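Drancombe bin-picking cell

The Drancombe cell is a small robotic picking station assembled in the Drancombe shared workshop. It is used to test grasp planning on plain rectangular parts lying in a bin at irregular angles. Work on the cell began in April, and the build notes were last revised on 9 Jun 2023.

Layout

The station is built around a KUKA arm and a gray bin with sloped inner walls, placed on a light plywood tabletop. The bin is held by a bar clamp at its left side. Blue tape on the tabletop gives reference corners — a low-cost substitute for machined locating pins.

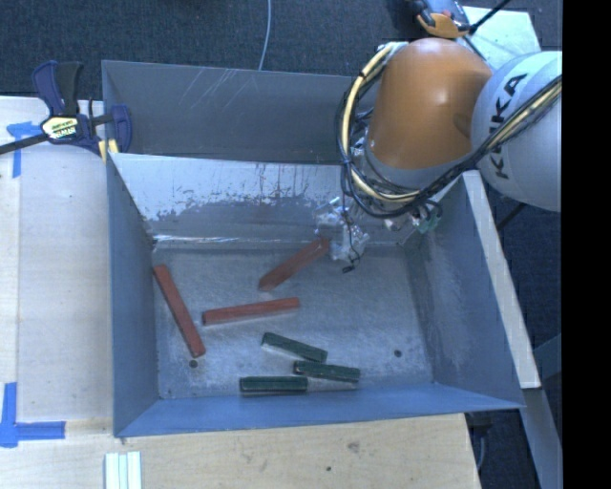
The arm over the clamped bin, with three reddish-brown and three dark green blocks inside.

Control software

Grasp candidates are generated by Morsy, a planner written by workshop members. It returns up to 30 candidates per cycle and discards any whose approach path passes within 50 mm of a bin wall. The remaining candidates are ranked by Trumeo, a separate scoring module first written for the Grevidetti sorting table. Both programs run on one desktop computer.

Blocks that lie against a sloped wall score lowest, as the wall limits the angles at which the fingers can close. Touching blocks are treated as a single object until the planner finds an edge between them. 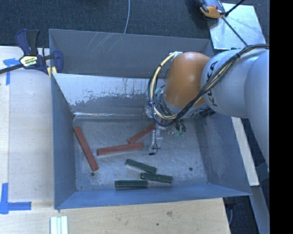 Gripper pointing down into the bin; the green blocks form a loose cluster below the red ones.

Test procedure

A run consists of 123 pick attempts. The blocks are scattered by hand between attempts, and an attempt is abandoned after 2 failed closures. Tape positions are checked against the stored bin pose before each run — a shift of the bin requires recalibration. Results are logged separately for each block color.

See also

Grevidetti sorting table
Bin picking
Grasp planning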